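Zerkent demo kit – anyone past the trial period?

Home robotics > Data kits and services

skister_refugee
Posted 15th December

I've had the Zerkent handheld kit for most of the trial and I have to decide this week if I keep it. You get the gripper tool with the camera on it, a case, two batteries and a login for their processing service. The pitch is that you record ordinary household stuff by hand, upload it, and get back a trained policy for whichever arm you own. I own a Holer.

The recording side is fine. The grip is comfortable and the trigger doesn't fight you. My doubts are all about what comes after the upload. So far 19 of my clips have been marked "low value" with no reason given, and support's answer was to record more variety. More variety of what? They won't say. Meanwhile the monthly fee runs whether they use your clips or not.

We've been recording at my brother's place, which has more going on than my apartment. One from there, with the glass pitcher held at a tilt next to the pool table:

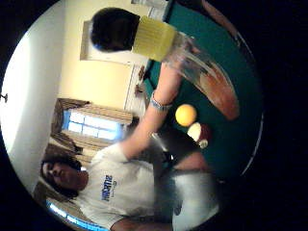
drydock88 says the low value flag has very little to do with the task and mostly comes down to tracking. If their software can't work out where the tool was at every moment, the whole clip gets binned, and the label they show you is the same one they use for boring clips. He had it happen all through August and only found out when he asked for the logs.

skister_refugee
If that's true it's worse. "Low value" and "we lost track of the tool" are two different problems, and I can only fix one of them.

drydock88
Agreed, it's a lousy label. Ask for the logs anyway. They're slow but they do send them. Mine came as a plain text file with a line per clip, and most of the failures were in the first few seconds. I started holding still before each clip and the reject rate dropped. Can't prove that was the reason.

moth_and_bolt
I'll be the one to defend it. I run Zerkent with a Hung arm and I got a working cup-to-shelf policy after 4 weeks. It isn't fast and it misses if I move the shelf, but I don't write code and I couldn't have done it any other way. People here want a butler for the price of a vacuum.

pell_grinder
"It misses if I move the shelf" is doing a lot of work in that post. So it learned your shelf. You could have taught the arm those points by hand in an afternoon.

moth_and_bolt
You could have. I couldn't. Also it handles different cups, which taught points won't.

pell_grinder
How many different cups?

moth_and_bolt
Five. Two of them it never saw in training.

pell_grinder
OK, that's better than I expected. Still not what the sales page says. The sales page says "any home, any object," and I'd like to see one clip of it doing anything with a liquid, in a house that isn't theirs, without a cut in the middle.

oatfield
Does anybody know what they do with the footage? That's what stopped me. The camera has a really wide view, so you get faces and windows and whatever is on the walls. The terms say clips are kept "for service improvement" and I couldn't find a time limit. Skister at least lets you delete by date.

skister_refugee
Skister also took 3 months to ship me a tool with a dead trigger, see user name. But yes, the terms bother me too. I asked about deletion and was told it's "on the roadmap." I've bought enough things on a roadmap.

oatfield
Then send it back? You sound like you've already decided.

skister_refugee
Mostly. What keeps me is that the hardware is good and I haven't found the same thing without the subscription. If they sold the tool alone and gave me the raw files I'd pay today.

drydock88
You can get the raw files. Settings, then storage, then the export button at the bottom. It's video and tool motion in separate folders, and the timestamps need lining up – there's a pinned thread on that in the software section.

pell_grinder
Does the export still work once the subscription lapses?

drydock88
No idea. Mine hasn't lapsed.

skister_refugee
Exporting tonight, then. I'll post the logs if they ever turn up.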